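Grikotby Help Pages > Small robots > Setup and maintenance

Camera cable on two-arm cell keeps pulling the wrist camera out of angle

Posted by fikre_bench, 2021-10-25

Hello to all. I take care of a small cell with two arms on one table, and we use it for handling of thin bags and sleeves. Each arm has a small camera on a bracket above the gripper. My trouble is with the left one. After I start in the morning the camera view is good, but when the arm has made many long reaches to the other side, the view has moved a little bit, and the grip point in the picture is not any more where it was.

I have tightened the screws of the bracket two times already. The bracket itself seems to me straight. The cable goes from the camera up in a wide arch over the wrist and then along the forearm, where it is held with two cable ties. I made this arch quite big because before, with a short one, the plug came out when the wrist turned.

My questions are: is the arch too big now, or are the ties in the wrong place? And should I do the other arm in the same way, or leave it as it is? The right one never gave me problems, but I think this is only luck.

The controller is the normal Woltwood one and I did not change anything in the speeds since September.

Warketti_service_user

I had the same fault and for me it was the cable, so I believe you are on the right way. A big arch is good for the plug but it is bad for the camera if nothing holds the cable between the plug and the top of the arch. Every time the wrist stops fast, the arch swings, and all this swinging arrives at the small bracket. The screws do not need to be loose for this, a thin bracket can also turn a little under the screw head.

Please do the work with the power off and the arms supported, they can fall down when the motors are released. Then I would go in this order:

Before you cut anything

Move the arms by hand to the pose where they work closest together over the table. This is the pose where you see the most about the cables, more than in the parking pose. Look from the side at how high each arch stands and if it comes near to the camera of its own arm. 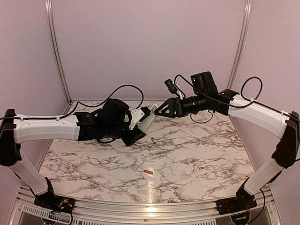
Changing the arch

1. Cut only the tie which is nearest to the wrist. Leave the tie near the elbow, otherwise you lose your reference and the whole cable slides.

2. Turn the wrist slowly by hand to one end and then to the other end. Pull the cable back toward the elbow until the arch is as small as possible, but at both ends the plug must still have no tension. I give 20 mm extra at the worst end.

3. Put a new tie at the same place. Do not pull it so strong that it marks the cable.

4. Add one small soft tie or a piece of hook tape close to the camera, on the bracket, so the plug and the bracket move as one piece. This was for me the most important step. Do not cover the screws of the bracket with it.

5. Now take out the bracket screws one by one, clean them, put a small drop of medium thread lock and tighten again with a short key. If you do it before step 4, the camera will turn while you fight with the cable.

6. Make the camera calibration new. The old values are not useful any more, even when the picture looks the same.

After this let it run 600 cycles with half speed and compare the view with a saved picture from the start. On my cell the difference was too small to see it by eye.

For the right arm: I would do the same, but on another day. If you change both and something is worse, you will not know from which arm it comes.

One more thing, look also at the short loops under the wrists. They are easy to forget - when they catch on a bag or on the edge of something, they pull at the wrist from below.

gripper_night_shift

just buy the Warketti spiral hose and put everything inside. 4 minutes work and finished. never had a problem

fikre_bench

Thank you both. I have tried the hose before on another arm and it was too stiff for this small wrist, it pushed the camera even more. So I did the steps from the first reply on the left arm. I could take quite a lot out of the arch, and the hook tape on the bracket is holding. The calibration I had to do 2 times because I forgot to clean the lens after touching it with my fingers.

The 600 cycles are running at the moment. I will write again when I have compared the pictures.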